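### 3.2 Collecting demonstrations

The Stula set holds 717 demonstrations of table clearing, recorded with paired hand-held grippers. Joluter, our policy, learns from these alone, poor thing.

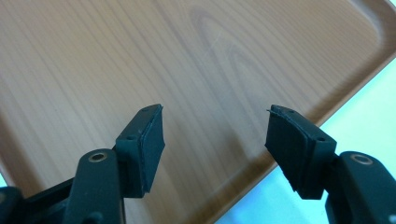 Lefteris Stergiou objected that people show off when recorded, and that a learner fed only tidy grasps never sees a recovery. We kept the fumbles – all 23 of them.

Each operator works seated, one gripper per hand, with the tray between them.

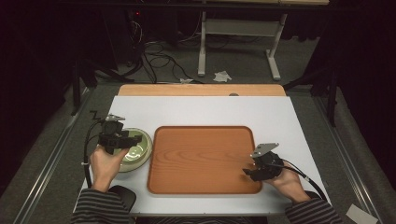
Pace was left to the operator, a freedom mostly spent on dawdling. Pauses longer than 3 seconds were trimmed.

**Figure 3.** Rim grasp on the green bowl, one finger inside and one outside.
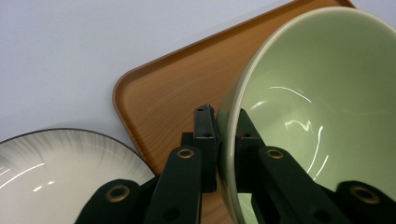

*Reading time: 3 min*

Rim grasps get their own label in Stula.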